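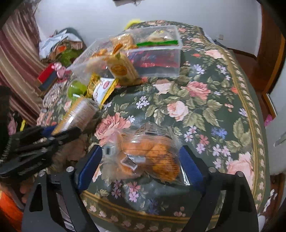 The Lovden hand grip is the one we always end up recommending when a school club writes in and says it wants to get into robot picking on a small budget. I'm the person who answers those letters, and I also help run the after-school robotics club where every pair gets tested before it goes on this page, so I've squeezed an awful lot of stuff with it by now. The Lovden is hand-held, you work it yourself, and the idea is that your students learn what a two-jaw gripper can and can't do before they write a line of code. Snacks are my favorite thing to start on! A clear bag of chunky orange snack food between the blue pads is a great early challenge – the film is shiny, the pieces inside are all lumpy, and you have to decide how hard is too hard. Then you move on to bread in wrappers, which is a whole different kind of trouble.

The pads are textured, and they peel off when they wear down (ours get swapped every May, right before the end-of-year contest). The jaws are mirror images of each other, so once your students understand one side they've got the other one too. I like that a lot for younger kids, because they can take it apart, lay the pieces out and see how the thing goes back together without a manual. You do want to keep an eye on the pins. They're small and they roll.

We sell it as a single or as a pair. Get the pair if you possibly can. One hand is fun for an afternoon, but two hands is where the club project really gets going, with one student holding something still while the other hand works, or both reaching into the same box and trying not to bump. We've got kids who have been at it for months and still argue over who gets to be the left hand.

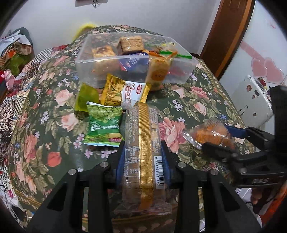 The project that comes with the pair is called Pack the Box, and it was written by Lefteris Lazaridis, who coaches the Politis team and has run it with more groups than I have. You fill a clear storage box with packets of different shapes, pick a packing order, and then take everything out and put it back using only the grippers. Students write down every drop and every crushed corner. Long stiff packages are easier than they look if you take them by the sides, and small tubs are harder, mostly because everybody tips them. After a few rounds the team picks the moves that worked and tries to turn them into steps for the Emo arm, if your club has one. If you don't, the notes are still worth doing and they make a very good science fair board.

What you get with the pair:

Two Lovden hand grips, put together and checked
9 spare pads
4 spare pins and a little driver
The Pack the Box booklet, plus blank score sheets you can copy

The single is $79 with the same spares and no booklet, though I'll send you the booklet if you ask nicely. The pair ships in one carton and there's a deposit-free loan for clubs in their first year – write to me with your school name and how many students you have.

Two things people ask a lot. Yes, it works left-handed. And no, please don't lift anything over 700 grams with it, the arms will flex and you'll be ordering pins from me by the end of the week. A full water bottle is too much for it, I've tried.

If you're entering the Gitetness junior round, check the rule sheet before you put on different pads. Stock pads are fine there, but home-made ones have to be shown to the judges first, and my own team found that out with a very nice set we'd cut from an old bath mat.

Posted by the club desk, April 2023

Recently added
Emo arm, classroom kit
Pack the Box booklet, extra copies
Lovden spare pads, blue
Gitetness junior round practice mat
Politis team score sheets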